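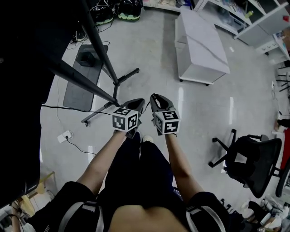
Fig. 1. Arms held forward, a gripper in each hand.

Work and Posture, Unit 3: Holding, reaching and standing
Notes by Dorothy Sowerby. Replaces the November handout.

Last week we dealt with lifting. These notes cover work in which little seems to move but the muscles are busy all the same. The usual name for it is static work.

Static and dynamic work

When you walk or turn a handle, the muscles tighten and relax in turn. Blood gets through each time they relax. When you hold something still, the muscle stays tight and squeezes the small vessels inside it. It gets less blood than it needs and tires early. The harder you hold, the sooner this happens.

Try it with a bag of sugar. Held against the chest it is no trouble. Held at arm's length it soon becomes hard work, though the bag weighs the same.

Reach

The load on the shoulder depends on the weight and on how far it is from the joint. The arm has weight too, and people forget to add it in. A light tool used at full stretch can tire the shoulder more than a heavier one used close in with the elbow bent.

For most bench jobs, the things in steady use belong within forearm reach, with the upper arm hanging near the body. Things used now and then can go further out. Anything needed once a shift can be somewhere you have to walk to — the walk does no harm.

Grip

There are two main kinds. In a power grip the fingers wrap round the handle and the thumb closes over it. In a pinch grip the object is held between the thumb and fingertips. A pinch grip is much weaker, so the same force uses up more of what the hand has.

Grip is strongest with the wrist near straight. Bend it well forward and try to make a fist, and you will feel the strength go. Gloves also reduce grip, thick ones most. Cold hands grip harder than they need to.

Work height

Light assembly is usually set near elbow height. Fine work goes higher, with support for the forearms, so that the neck does not have to bend. Heavy work goes lower, so that body weight can help. Elbow height means the height of the worker's own elbow, measured in working shoes. A single fixed bench will suit some of the people who use it and be wrong for the rest.

Standing

Standing still is static work for the legs and lower back. Blood collects in the lower leg when the calf is not moving. A footrest, a softer mat or a sit-stand stool will help, but a change of task helps more.

Short breaks taken often do more good than one long break late on. By the time the arm aches, it needs longer to recover.

Case: the packing line at Barbridge

Trevor Tindall's survey covered 64 packers, of whom 36 reported shoulder discomfort. The labels were kept on a shelf above head height. Moving them down to the bench was cheap and took an afternoon. The second change, rotating jobs within the shift, met more resistance. Read the summary and Ida Brinkmann's reply to it before the seminar. They disagree over whether the questionnaire separated shoulder from neck, and you should be ready to say who you think is right.

For the seminar

Choose a task you do at home that involves holding or reaching. Write up to 5 short paragraphs on which muscles are held still, how far the hands are from the body, and one change you would make. Hand it to Kelly Hollis by 16th January.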